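Standby Drain and App Reloading on a Low-Cost Refurbished Tablet

Project report, Mobile Systems Laboratory, Mikkelsen Hall

1. Background

Low-cost tablets are usually compared by screen size, storage and processor name. Two properties that matter more in daily use are rarely listed at all: how much charge the device loses while it lies unused with the screen off, and how often an app has to start over when the user comes back to it. A student who opens a document before class, reads mail, and then returns to the document expects to find the same page. On a tablet with little memory this often fails, and the document loads again from the beginning.

The project measured both properties on one model, the Inurside tablet with 3 GB of memory, bought refurbished from the reseller Korness for $69 per unit. The group bought two units. They carried the same model number and the same system version, but one had a replaced battery according to the reseller's label and the other did not. They are called unit A (replaced battery) and unit B (original battery) in the rest of the report.

The questions were:

Does background sync account for most of the standby drain?
Does the size of the document library change how often the reader app is reloaded?
Do the two units differ by more than the spread between repeated runs on the same unit?

2. Setup

Both units were reset to factory settings and updated before testing. The preinstalled store, mail client and browser were left in place, as a normal buyer would leave them. The only app added was Lulliretti, a document reader with handwritten notes and optional sync. It was chosen because it writes a plain text log in which each cold start and each warm return is recorded on its own line. No debugging tools were needed to read it.

The library used for the reload test was made in two versions. The small version was a single folder of lecture handouts. The large version contained 2,000 files, most of them copies of the same handouts with changed titles. Using copies kept the average file size the same in both versions, which separates the effect of the library index from the effect of opening heavy files.

Wireless was connected to the laboratory network for all runs except those marked offline. Brightness was fixed by hand and automatic adjustment was turned off. Notifications were left on. Location was turned off after the first trial run, in which it caused a large drain on unit A that could not be repeated afterward. That run has been left out of the results. 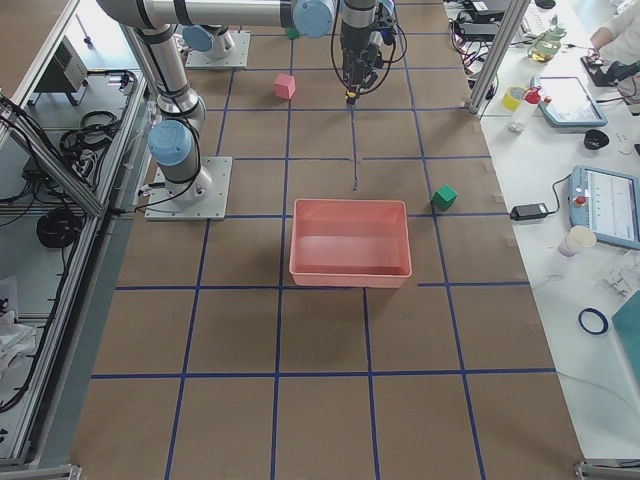
Figure 1. Work surface with taped grid and the two arms mounted.

3. Procedure

3.1 Standby test

Each unit was charged to full and left on the charger until the charge indicator had stopped changing. It was then unplugged, locked, and left overnight. The battery reading was taken the next morning before any app was opened. Readings were taken from the battery page in the system settings, which reports whole percentages only. The resolution is poor, and differences of a single percentage point should not be given any weight.

Four configurations were tested: sync on, sync off, offline with sync on, and offline with sync off. The order was shuffled separately for each unit. The first plan had been to run the four configurations in a fixed order, but a slow change in battery condition or an automatic app update could then have been mistaken for an effect of the settings.

3.2 Reload test

The reload test followed a script that was carried out by hand. A document was opened in Lulliretti and scrolled to a marked page. The reader was then left for the browser, where a fixed list of saved pages was opened one after another. After the last page had finished loading, the reader was opened again from the recent apps view. The log was checked to see if the return had been recorded as warm or cold.

The script was repeated 20 times per unit for each library version. The unit was restarted between library versions but not between repetitions. Some early repetitions had to be discarded when a store update started in the middle of the script. Automatic updates were then turned off, and the whole series was started over for both units.

3.3 Return time

For cold returns, the time from tapping the reader to the marked page being readable was also noted. It was taken with a stopwatch app on a phone. Reaction time is therefore part of every value, and the return times are used in the discussion only as a general ranking.

4. Results

4.1 Standby

Turning sync off reduced the overnight drain on both units. Being offline reduced it further. The lowest drain was found with the unit offline and sync off, but the difference between this and offline with sync on was within the resolution of the reading. This is reasonable: with no network, the sync service gives up quickly and the system does not wake it again until the connection changes.

Unit B lost more charge than unit A in every configuration. The ranking of the configurations was the same on both.

The battery page also lists each app's share of use. Lulliretti appeared near the top of this list on the mornings after sync had been on and did not appear on the others. The mail client appeared on all mornings with a network connection. The shares do not add up to the full drain, and the remainder is shown under a general system heading that cannot be opened.

4.2 Reloading

With the small library, most returns were warm on both units. With the large library, most were cold. The change was clear enough that no statistical test was considered necessary, though a larger series would be needed to give a reliable rate.

Cold returns came in groups. Once the reader had been closed by the system, the next few repetitions were also likely to end in a cold start, followed by a stretch of warm ones. The repetitions within a series are therefore not independent of each other. A restart between repetitions would have removed this effect, but it would also have produced a test that resembles ordinary use less closely.

The two units could not be told apart in the reload test.

4.3 Return time

Cold returns were slower with the large library than with the small one. After a cold start, Lulliretti shows its library list first and opens the last document only when the list is complete. The marked page was restored correctly in all cases when the document had been closed by the system. Handwritten notes made just before leaving the app were missing in one case on unit B. The group was not able to reproduce the loss.

5. Discussion

The first question can be answered with a limited yes. Sync made up a visible part of the drain, but the drain with sync off and the network connected was still well above the offline value. The mail client is the most likely source of the rest. Removing the mail account from one unit and repeating the series would have settled this, and it should have been part of the plan from the start.

For the second question, the result supports the idea that the library index is held in memory while the reader is in the background. A larger index makes the app a better target when the system looks for something to close. The same handouts split into several smaller libraries would be a useful check. Lulliretti allows this, but switching libraries forces a cold start in the current version, so the test would have to be designed differently.

The third question has a different answer for each test. Standby drain differed between units by more than the spread within a unit, and reloading did not. It is tempting to put the standby difference down to the battery. With one unit of each kind this cannot be shown. The Korness label says only that the battery was replaced, without stating the capacity of the new part, and a percentage reading says nothing about how much energy a percent represents on either unit.

6. Sources of error

Room temperature was not logged. The overnight runs did not all have the same length, and the readings were scaled to a common length on the assumption that drain is even through the night. This assumption was not tested. The script in the reload test was carried out by different group members, who may have waited for different lengths of time before judging that a page had finished loading.

7. Further work

A longer standby series with the mail account removed is the first priority. The second is a reload test on the Inurside model with more memory, using the same library files and the same saved pages. The scripts, the library generator and the unedited reader logs are stored in the course folder under the project title. The tablets have been reset and returned to the equipment cabinet in Mikkelsen Hall, with location services turned off.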